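How to Tell Whether a Robot Can Do Your Bench Work Yet

Every January somebody forwards me a video of a robot folding a towel and asks when our repair bench will run itself. I now keep a test for this. It takes an afternoon and costs one dead server.

Step 1. Pick one chore. "Server repair" is thirty chores in a coat. We picked memory swaps: open the latches, pull the stick, seat the new one, close up.

Step 2. Write down what your hands do. Elmarie Radebe did ours and filled two pages before she got to the first latch. Most of it was pushing things out of the way and feeling for a click.

Step 3. Get a human time. Take the plain average of ordinary tries, coffee included. Don't use your fastest person on their best day.

Step 4. Look at the job from where the gripper is. A board that seems roomy from your chair gets crowded fast. 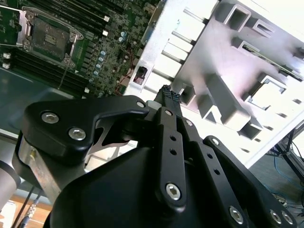 The gripper up against the chassis, with the open CPU socket and both banks of memory slots on the board.

Mark every part that must not be touched. An open socket goes at the top of the list, with its gold contacts and its long memory for insults. Then mark anything that moves when bumped. Wires and thin cables count, and software people always forget them.

Step 5. Run it many times and log every try. We did 1,583 in simulation with Lostier, which went beautifully, and then 723 on real boards, which went like real boards. Khurram Butt kept the log and scored three results: done, done with help, and stop.

Step 6. Count the help. If a person reset the tray, straightened a cable or said "whoa" and hit the button, that try belongs under "done with help." Demo videos tend to lose this column.

Our verdict on memory swaps: pulling sticks, yes, with someone nearby. Seating them, ask me next January. The towel people are welcome to borrow the log sheet.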